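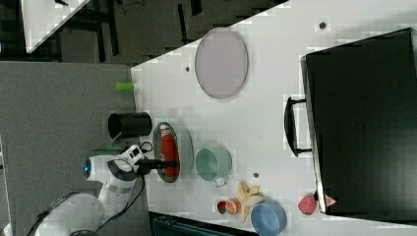
Kitchen bits on the white table

Pongate Screen Forum > Television > Drama

Thread: Akbari series two, is anyone buying this?

brolier_fan
May 7, 2018
So the lead actress did the podcast rounds and says she was "totally unprepared" for how people took to her character. Really? She was on every bus shelter in town before the first episode went out. I like the show, but I've heard this interview from every actor in every new series.

Ikutov
She was talking about the letters, not the posters. Listen to the whole thing. She gets to it after the bit about auditions.

brolier_fan
I did listen. She says she got 200 letters and then can't remember what any of them said, apart from one. Sounds like a line from the press office to me. 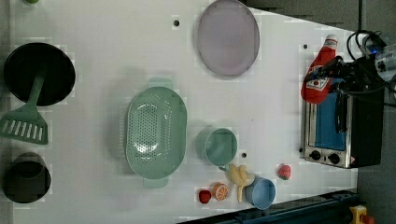

Rattana Noiphan
I wouldn't remember them all either. What bothered me was the host, who never asked why the sister was written out after episode 4. That was the only question worth asking, and we got ten minutes on her favourite biscuits.

Ikutov
They probably agreed beforehand not to ask it. Common enough.

brolier_fan
Then say so on air. Otherwise it's an advert.

Essam Ramadan
Bit harsh. The part on how she learned the accent was good, and she named the coach, which most of them don't bother to do. I still think series two will be weaker. New head writer, half the old cast gone, and they've moved it to August when everyone's away.

Rattana Noiphan
August doesn't mean much now, people watch when they like. The new writer I agree with. Has anyone seen a single thing he's done that held up past the opening?

Ikutov
The hospital one did. Five episodes, all decent.

brolier_fan
The hospital one where the surgeon's twin turned up? No thanks.
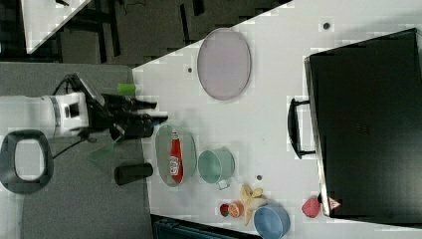
Related thread: Akbari series two, cast list and rumours

Essam Ramadan
Putting this over here as well. Somebody is claiming the sister is back for the finale. No source given, so I'd leave it alone until there is one.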